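July 14, 2019

Dye shed, madder vat + the mordant question again

Started late, hose fitting on the rainwater tank split overnight so had to faff around with tape first. Tank is down to 800 L. Enough for the Truvstead order if we stop rinsing under the running tap. Kaja this means you (and me).

Mordant baths:
- alum at the usual strength for the wool, left it in overnight
- cotton needs tannin first. Used the oak gall stuff from Salehi, the last of the tin. Smells like a wet shed
- iron dip kept well away from everything. Wrote IRON on the bucket lid in texta because somebody stirred it with the madder stick in April and we lost the lot

Madder: chopped root not powder this time. Soaked it, tipped off the first brown water, then brought it up slow. Olga says hold it under 70 and I beleive her now, last batch went to brick when I let it get away on me. Today's skeins are a proper warm red on wool, cotton paler, more of a salmon. Colour on the cotton is patchy near the ties. Tied too tight. Retie looser with the figure eight, not the granny knots.

Chalk: added a pinch to half the pot (the left one). Can see a difference already, left is redder, right sits more orange. Our tank water is so soft I reckon this is the whole story with the dull batches. Repeat with the Mimusari cloth before telling anyone.

Onion skins. 2 bags from the cafe, mostly brown, a few red mixed in. Simmered, strained, wool went in. Strong gold straight off. Pulled one skein early and one much later, hardly any difference so no point burning gas on it. A quick iron dip takes the gold to olive, nice one, but count to 7 and get it OUT. Left a sample in while I answered the phone and it's basically mud.

Weld is hopeless, the plants bolted. Buy dried.

Light test: strips in the north window since April, half under card. Madder barely moved. Onion has dropped a fair bit, maybe a third of its strength by eye, want Olga to look before I write that down as a result. Turmeric is gone, as expected. Take turmeric off the Skistel swatch card full stop, I don't care how much they like it.

Skistel want a furnishing range that sits with cream. They mean bedding. Ambers, ochre, olive, a soft pinky tan. All doable from what's on the rack except the pinky tan, which might be an exhausted madder bath, third or fourth go. Try on cotton. Also they asked for almost 3,000 metres of yarn by spring and I haven't said yes, kettle isn't big enough and I'm not doing it in soup pots.

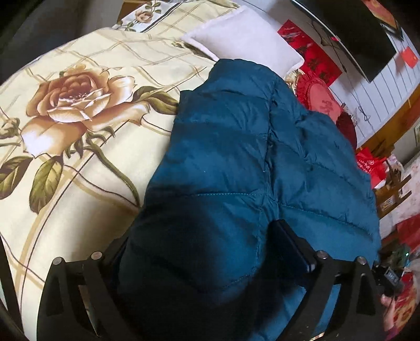

Amber, ochre, olive on cream. Pinky tan on the small rose up the back.

Brown for the leaf veins type of line: walnut hull probably, or onion with a longer iron. Walnut hulls are in the freezer under the peas. Don't let Kaja bin them again.

To do
- new hose fitting, get the brass one
- more oak gall, ask Salehi about the price for a bigger tin
- weigh the dry madder left in the tub (forgot, hands were wet)
- wash-fastness on both chalk and no-chalk skeins, same soap for each
- label the skeins!! three on the line have no tags and I'm guessing already
- Olga to check light strips

Exhaust bath still warm, threw a bit of scrap cotton in and put the lid on. Leave it alone till morning.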